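Trading card game night: can I swap promo packs after opening the sealed pool?

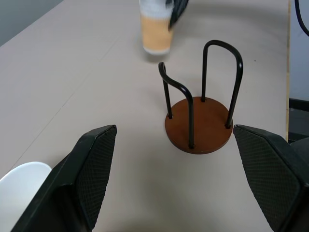
Posted in Tabletop & Card Games

mahawong_mill
I'm signed up for a sealed event at a shop in Dovden in February. The game is Flovstead, the second set. The sign-up page says each player picks a faction box at the door, and inside is a promo plus the boosters for your pool. A friend and I want different factions but the shop only has so many of each. If we both end up with the one we didn't want, can we trade the whole boxes before opening? And if not, can we trade just the promos afterward? The shop's page doesn't say and they haven't answered my email. Entry is 40 dollars so I'd like to know before I pay.

Jistex
Depends on the shop, but the usual way it works is this. Unopened boxes can be swapped as long as the judge hasn't started the build timer. Tell the person at the desk first so they can change it on the sheet. Once you break the seal, your pool is your pool until the event is over. That includes the promo, because you're allowed to play it in your deck.

After your last round you can trade whatever you like. If you drop early you can trade then too, but not with someone who is still playing.

On the faction question, get there early. Our store opens the doors at 5 and the popular boxes are gone in nearly no time. Some stores let you reserve a faction when you pay, so call instead of emailing. Shops are bad at email before a release.

Also bring your own sleeves. You need enough for a 40-card deck and a few spares – the shop will sell you some, but they tend to run out of the plain ones.

greenborder2
we just trade at the table and no one has ever cared. its a prerelease not a championship

Jistex
I'd still ask. Trading cards out of a pool during the event can get both players a game loss if the judge goes by the book, and a new player at the next table might not know it was a friendly swap.

mahawong_mill
Thanks. I called and they do take reservations, two of each faction left. We're both signed up now.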